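2018-05-02

Adhesive peel tests, batch 7

Cut 30 strips from the Rasach sheet and let them sit overnight under the steel plate. Three had bubbles near the end and went in the scrap bin. Yogesh ran the rest at the slow speed. Best pull so far is 238, same units as the October runs — check the load cell zero before comparing. 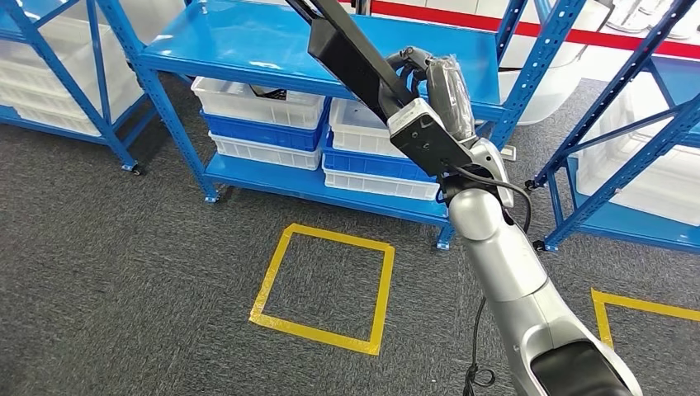 Gray package in plastic wrap, dark speckled carpet.

Flestach primer is low. Ankit Garg has the order number. Hineck strips peel clean from the backing but leave residue on the glass, worse at the corners. Tried wiping with alcohol first, no change. Humidity log has a gap from lunch on, so treat the afternoon pulls with care.
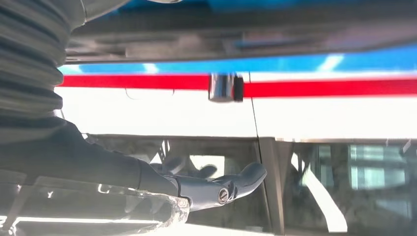
To do

Repeat the corner strips with fresh primer
Ask Maurya for the old cure sheet
Relabel the second tray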